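主题：Re: [格林小额投资] 五月定投要不要停？
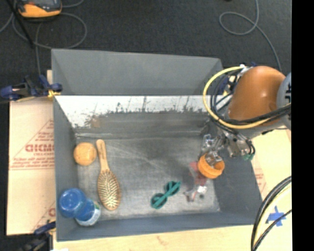 大家好，

前两天出差，邮件堆了一屏幕，今天早上喝咖啡的时候才把这一串看完。先把 Ekkachai 的原信贴一段，免得后面的人找不到我们在聊什么：

> 发件人：Ekkachai Thammasiri
> 各位，我从前年开始每月定投一只全球股票指数基金，本来打算投满十年，从来没看过盘。结果这个月打开账户，发现比上个月少了 727 块，心里一下子就有点慌。
> 家里人劝我先停一停，等跌完了再进。我自己查了半天，有人说要越跌越买，有人说现金为王，看得更糊涂了。
> 另外我现在的比例是股票 60，债券 40，是不是太激进？我今年四十出头，在 Brusville 租房，暂时没有买房计划。想听听大家怎么做的。
> 还有一个小问题：Grindanham 那家平台最近改了收费，每笔定投扣一次手续费，你们有没有收到通知？

Ekkachai，先抱抱你！第一次看到账户变红都是这个反应，我当年更夸张，半夜两点爬起来登录，密码还输错三次被锁了（第二天打客服电话排队排到手机没电）。

说说我自己的做法吧，我不是专业人士，大家当聊天看。

关于停不停：我停过一次，就那一次，到现在还后悔。当时也是想着"等跌完"，问题是跌完的那天没有人给我发短信啊！我等了两个月，觉得还会跌，又等了一个月，价格已经比我停的时候还高了，然后我就更不想买，总觉得买贵了……前后拖了大半年才重新开始。所以后来我给自己定的规矩很笨：每个月发工资第二天自动扣，扣完把 App 的通知关掉，一季度看一次。你那 727 块放在账户总额里占多少，你信里没写，建议你算一下百分比，可能心里会舒服一点，也可能不会，但至少知道自己在怕多大的东西。

不过有一种情况我会停：手头的应急钱不够。你说在租房，那押金、搬家、失业这几样都要先留出来。我自己留的是六个月的开销，放在随时能取的活期里，利息少得可怜，但是去年我换工作中间空了两个月，全靠它，一份基金都没卖。你要是这笔钱还没攒够，先攒这个，定投金额减半也行，不用一下子全停。

关于 60 和 40：说实话我觉得不算激进，很普通的一个比例。我比你大几岁，现在是 50 对 50，纯粹是因为我睡眠不好，哈哈。去年股票占比高一点的时候，每次新闻里说加息我都要翻来覆去地算，我老公说我像在家里开了个证券营业部。调完之后涨的时候确实赚得少，看着群里别人晒收益也会眼红，可是我晚上能睡着了。你可以想想，如果股票那部分再跌三成，你会不会忍不住卖掉？会的话，就往下调一点，但最好别在慌的那几天调，挑个平静的月份慢慢来。

再有就是债券那边，上回有人在列表里提过，债券基金也会跌的，尤其是久期长的那种，利率往上走的时候跌起来一点不客气。你的 40 里面具体是什么？如果全是长期债，那你看到的亏损说不定有一块是从那边来的，别都怪到股票头上。我自己是中短期混着放，懒得研究太细。

Grindanham 的收费我收到通知了，藏在一封标题叫"服务条款更新"的邮件里，我差点直接删掉。我看下来是按笔收的固定费用，跟金额没有关系，所以每周投一小笔的人比较吃亏，改成每月一笔会好很多。我已经把自己的从每两周改成每月了，在"计划管理"里点两下就行，注意改完要重新确认一次扣款银行卡，不然下个月会扣不到（我就漏了一次）。如果有人在别的平台上，手续费更低、转托管又不麻烦的，麻烦回信说一声，我也想比较比较。

哦对了，La 上次发的那个再平衡表格，我这边打开以后第三列全是错误代码，不知道是不是我的软件版本太老。La 你要是看到这封信，方便的话重新传一份老格式的？先谢谢啦！

还有，别忘了把分红再投资的选项检查一下。我帮我妈看账户的时候才发现她那边默认是发现金，几年的分红就那么躺着，她还以为是平台送的红包，高兴得不行……

先写到这里，要去接孩子了。Ekkachai，你算完百分比要是愿意，可以回来说说，别一个人闷着看盘。

小满

--
退订请发空白邮件到列表地址，标题写"退订"。回信时请只保留必要的引用，谢谢。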